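FOR IMMEDIATE RELEASE

13 Mar 2018

Tekadura opens its robot budget planner to small apparel and laundry shops

Hi, I'm Omolara Ogundipe, and I run customer planning at Tekadura. I usually hand these releases to somebody with better manners on the page, but I asked to write this one myself (sorry, Floor!) because I've spent most of the past year on the phone with the people it's for.

Starting today, any shop that folds, sorts or packs garments can use Civgate, our budget planning service for robot workcells, without buying a robot from us first. Until now you only got Civgate as part of a Tekadura purchase. You signed, and then we helped you figure out what you'd signed up for. That always felt backwards to me, and a good number of customers told me so, some of them pretty loudly.

Civgate is a workbook, a set of planning calls and, if you want it, a bench visit at our workshop. You tell us what comes through your door in a normal week and what happens to it between the bin and the box. We work through it with you and you end up with an equipment list, a floor plan and a spending schedule your bank or your boss can read. The workbook and first call are free. The full plan costs $2,000, and if you go on to order a cell from us within the year we take $1,000 of that off the bill.

Why garments? Folding is the job people ask me about more than any other, and it's also the job where I see the shakiest budgets. Someone gets a price for an arm, doubles it "for extras" and takes that number into a meeting. Then the extras show up! A gripper that can take hold of thin cotton is its own line. So is the table, and so are the mounting plates, the frame, the shelving, the cable runs, the desk where an operator is going to sit, and the hours that operator spends at it before a single order ships. If you're thinking about two arms instead of one, some of those lines double and some of them hardly move, and it really helps to know which ones before you ask for the money. 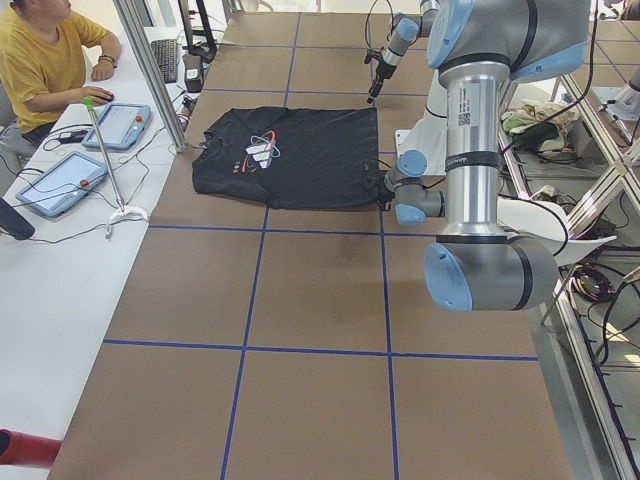 I like to have people plan from the table outward. Start with the piece you handle most. For plenty of our callers that's a plain t-shirt with a print on the front, and it's a great one to begin with, even if your catalog is full of hoodies and fitted sheets. Tape off your work area on a table you already own. Mark where the shirt comes in, where it gets folded and where it has to end up. Tape is cheap and you can pull it up and try again as often as you like, and by the end of an afternoon you'll know a lot more about how much reach you need to pay for.

Then do the desk. People forget the desk! Each arm may come with its own teach pendant, and those need a spot where the operator can get to the stop button without leaning over anything. Add a monitor, keyboard and mouse and you've used up a good stretch of floor that wasn't on the drawing. In the Civgate workbook the desk has its own page now, right after the table.

Our first outside customer on the new service was Clotus, a uniform rental company that had been putting off a folding cell for two budget years. Piret Žukauskas manages their back room, and she came in with a quote from another supplier and a lot of doubts.

"I had one number for the robot and a shrug for everything else," Piret told me when I asked if I could quote her. "After the planning calls I had 13 lines, and I could defend every one of them. Three of them I decided to put off until next year, and I could explain that too."

Clotus is going ahead with a single arm and leaving floor space for a second. That was their call, and I think it's a sensible one for the volume they have. We told them as much, even though we'd have been happy to sell them both.

Abubakar, a print shop that does team shirts and event merchandise, went the other way. Their orders come in bursts, and Suleiman Iyamu, who owns the place, worked through the plan and chose to wait.

"I'm not buying this year," Suleiman says. "I'm fixing my packing area first, because the plan showed me I'd be putting an expensive machine next to a bottleneck. I was a bit annoyed, and then I went and moved some shelves."

I'm including that one on purpose. My own manager asked if I was sure. I am! A plan that ends in "wait" is still worth having, and Suleiman has my number for when the shelves are sorted out.

On the technical side, the bench visits are run by Yae Kawaguchi, our lead applications engineer. You bring a bag of your own garments, the worn ones as well as the nice new ones, and Yae's team spends a day on them with you.

"Please bring the awkward stuff," says Yae. "Bring the stretchy ones, the ones with a big stiff print, the ones your staff complain about. A budget built on your easiest shirt is going to be too low."

A few practical things, as these are what everyone emails me about:

The service covers cells with one or two arms. If you need more than that, call us anyway and we'll talk it over, but it'll be a separate quote.

Bench visits start in May. We're keeping them to 3 a month at first so that Yae's people can still get their regular work done.

You don't need drawings or any robot experience. A rough sketch with measurements on it is fine, and I've worked from some very rough ones.

The plan is yours. If you take it to another supplier, go ahead. The equipment list is written by function and size, so anyone who builds cells should be able to price from it.

To get the free workbook or book a first call, contact Tekadura and ask for the Civgate desk. You'll most likely get me, or Floor if I'm on another line.

About Tekadura
Tekadura designs and installs robot workcells for small and midsize companies that handle textiles and other soft goods. Civgate is the company's planning and budgeting service.

Media contact
Floor Michiels, Communications, Tekadura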